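How do I keep crusty bread from going soft overnight?

Temitope Effiong
Posted Monday, 7:40 pm

I buy a baguette on the way home from work and we eat half of it with dinner. By breakfast the crust is like rubber. If I leave it in the paper sleeve it goes hard as a rock instead. I've tried a plastic bag, a bread box and a dish towel. The kitchen is small and gets humid when the dishwasher runs. Is there a way to get two days out of one loaf, or should I just buy smaller ones?

3 replies

Marlene Kennedy

Plastic is what makes the crust soft. The crumb has a lot of water in it, the water moves out to the crust, and the bag holds it there. Paper lets it escape, so the crust stays firmer but the whole loaf dries out. You have to pick one and fix the other in the oven.

What I do is leave it in paper, cut side down on a board, until bedtime. Then it goes in a cupboard away from the stove.

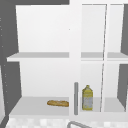
In the morning I run the loaf under the tap for a second, just the outside, and put it straight on the oven rack at 400 degrees for 4 minutes. Keep the cut end dry. Let it sit a few minutes before you slice it. This works once. If you reheat the same piece again it turns into a crouton.

Do not put it in the fridge. Bread goes stale faster in there than it does on the counter.

Eifion Meredith

freezer

Sarla Tripathi

Agree with the freezer, but do it the same evening and not the next day. Cut what you won't eat into pieces that fit your toaster oven, wrap each one in foil, then put them all in a freezer bag and press the air out. They thaw on the counter in 30 minutes or so if the pieces are short. Open the foil and heat them at 375 until the crust feels firm again. I use them within 3 weeks. After that they taste like freezer.

Also try running the dishwasher after the bread is put away. Ours vents right under the counter and the steam got into everything, including the crackers.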